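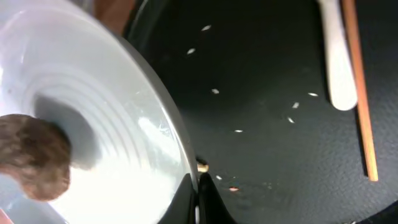 Why not just call it rice? one comment on the first release asked, and a second reader added that a crumb is a crumb and the cloth doesn't care. Both are fair points. The labels in Gretgate still say "grain", and the reasons are under Labels.

Gretgate: small spills around bowls and plates

Gretgate is a set of 519 photos of tabletops and counters with small dry bits on them, together with one line of notes per photo. It was put together at Anadton for work on clearing up after meals: what gets left behind, how far it travels from the dish, and what is hard to see on which surface.

What is in it

The 519 photos come from 139 separate spills. Some spills have one photo and some have several, taken before and after the dish was moved. A bowl is in view in 83 of the spills. The rest have plates, cutting boards or nothing but the table.

Surfaces are sorted as dark, light or patterned. Texture is noted separately as smooth or pebbled. White grains on a dark pebbled surface are easy to spot but can sit close to the rim of a bowl, where a quick wipe goes around them. Pale crumbs on a light smooth surface are the hardest group, and we had the most disagreement there.

Labels

grain – small, slender, pale, shaped like rice. We did not check what each one was, and a few spills used other things of the same shape.
crumb – irregular, any color.
dish – bowl, plate or cup. A ridged bowl and a plain one get the same label.
item – anything resting in or on a dish, whether or not it is food. If the labeler could not tell what it was, the color goes in the notes and the name stays blank.
tool – any tool near the spill.

The count field gives the loose pieces on the surface only. With a white bowl and 8 white grains scattered beside it on a dark surface, the count is 8. Anything inside the bowl is left out of the count, even if it is the same kind of piece.

Notes line

Free text, one line. Most of them are short: "grains near rim", "glare in bowl", "two groups, far apart". Spelling was not corrected.

Known problems

Glare inside glossy dishes hides small pieces, so don't use the set to judge whether a bowl is clean.
Grains that touch were counted one by one where both ends could be seen, and as a single piece where they couldn't. This was changed partway through and the older counts were not all redone.
Wet spills are not covered. Sauce and soup are in the Remport set, which has its own labels – the two don't merge cleanly.

Changes

September: split "grain" from "crumb", added texture, removed duplicate photos of the same plate.

Corrections to counts are welcome. Please give the spill number and the photo number, and say which pieces you think were missed.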